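去Bedico开放日看人采数据

上周Bedico办了一次开放日，我报了名，早上坐车过去。地方在Plasdale，离地铁站还要走一段路，门口没有大牌子，只在玻璃门上贴了一张A4纸，写着“开放日请上二楼登记”。我到得早，前台还在摆签到本，给我的胸牌上名字少写了一个字，我自己用笔补上了。

先说一下我为什么去。我在一家做包装设备的厂里管产线调试，平时打交道的是四轴和六轴的机械臂，点位都是示教出来的，换一个箱型就要重新走一遍。这两年老听人讲“模仿学习”，讲机器人看人怎么做就学着怎么做，论文我看过几篇，演示视频也看过不少，但一直没有见过数据是怎么来的。Bedico做的就是这一块，所以想去看看现场。

上午先是讲座，一个多小时。主讲的叫Lawal Usman，是他们数据组的负责人，说英文，旁边有同事翻译。他讲得很慢，幻灯片也不多，基本上每一页就一张表。他说他们现在的主要项目叫Abubakar，目标是家务和桌面整理一类的动作，抓、放、开盖、叠、倒。项目分成83个任务，每个任务都有一份书面的操作说明，写明起始状态、结束状态，还有哪些做法算废条。

他说一个任务要先攒够约3000条才会拿去训练第一版，废条不算在内。有人问废条的比例，他说看任务，叠布类的最高，具体数字没讲。还有人问为什么不直接用遥操作机械臂来录，他回答说遥操作他们也做过，一条数据花的时间长，人也容易累，手持夹爪拿起来就能用，换个房间也方便。缺点他也讲了：人的手腕能做到的姿态，机械臂不一定够得着，所以录完还要过一遍可达性检查，过不了的就丢掉。这一点我觉得讲得实在，我们调机器时也老碰到够不着的问题。

讲座之后分组进场地。我们这一组5个人，进门前把包存在柜子里，手机可以带，但是不能对着电脑屏幕拍。 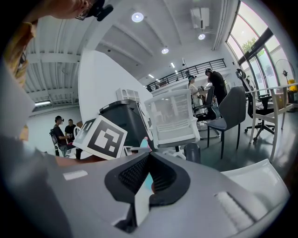 本页最后修改于 2024年12月11日

场地比我想的要普通。我原以为会是那种搭满样板间的棚子，到了以后发现跟一般的办公室差不多，有白隔断，有办公椅，靠窗一张桌子，往里面看是一道带黑栏杆的夹层。窗户很高，外面是树，白天光线很足。几个人分散在各处干活，有的头上戴着设备，说话声音不大。

夹爪本身我看得比较仔细。外壳是灰色塑料的，中间的开口是黑色的，里面衬了橡胶，表面有纹路。我问带队的工程师橡胶多久换一次，他说没有固定周期，每天开工前检查，磨平了就换。换下来的要登记编号，因为新旧橡胶的摩擦不一样，后面分析数据时能查到是哪一副。这个习惯我们厂里也该学，吸盘换了从来没人记。

场地里还有印着黑白方块图案的白色立方体，就是视觉定位用的那种标记。做过相机标定的人应该都不陌生，我们用的是平板的，贴在托盘角上。工程师讲，他们这里每次挪了桌子或者换了区域都要重新标定，标定没过的话当天那一批全部作废。以前出过一次，录了一上午，下午才发现标定文件用的是前一天的，从那以后系统会在开录前强制核对日期。

然后是体验环节，每个人可以拿夹爪试一次，任务是把小物件夹起来放进指定的盒子。我以为很简单，做起来才知道手感跟用手完全是两回事。第一是重，拿一小会儿前臂就酸。第二是夹爪合上的时候看不清楚接触点，只能凭感觉，我夹第一次就把东西推跑了。工程师提醒我不要急，接近物体之前要停一下，动作要连贯，中途不要换手。我做了几次，他看了回放，说有一次能用，其他的都算废条，原因是接近时手抖，还有一次是放下之后没有退到规定的位置。

跟我同组的有一位在Bumley做仓储的，他上手比我快得多，第一次就夹住了。他说他以前开过好几年的抓斗，可能有点关系。我们在旁边聊了一会儿，他关心的是这些数据换到仓库里还能不能用，货架上的东西跟桌面上的差得太远。这个问题他后来也问了Lawal Usman，得到的答复是目前不能直接用，需要在现场再补采一部分，补多少要试了才知道。

我还问了采集员的情况。带队的说新人先培训，考核标准是连续录100条，由审核的人逐条看，过了才能上正式任务。干这个活的人来源很杂，有学生，也有原来做装配的，做装配出身的一般比较稳。每录一段时间强制休息，系统到点会锁住，不让继续录。我觉得这条规定有必要，我自己试了那么一会儿就已经知道累是什么感觉了。

下午最后一场是模型演示，用的是一台双臂的机器，任务是收拾桌面。现场一共跑了几轮，大部分物件能放对，有一个软的袋子夹起来又滑掉了，机器自己又试了一次，还是没夹住，操作员就按了暂停，把袋子拿走继续。他们没有重新剪辑或者换桌子，就这么当着大家的面跑完。速度不快，比人慢不少，工程师也承认现在还到不了能上产线的节拍。

对我们厂来说，短期内用不上。我们的箱子规格固定，示教点位虽然烦，但是稳定，出了问题也知道查哪里。有可能用得上的是来料不规整的那一段，现在还是人工在理，换成学出来的动作也许能行，不过要先算一算采数据的成本。我问了他们对外承接采集的价格，前台给了我一张名片，说要按任务报价，让我发邮件，把物件的照片和尺寸附上。邮件我已经写好了，等我们主管看过再发。

几点杂事，给以后想去的人参考：开放日不收费，但是要提前登记，临时去的进不了场地；中午只有饮料和小点心，附近吃饭的地方不多，我是走回地铁站那边吃的面；停车位很少，不建议开车；二楼场地里空调开得比较足，可以带件外套。讲座的幻灯片说是会发到登记邮箱，我目前还没有收到，收到以后如果允许转发，我会把链接补在这篇的下面。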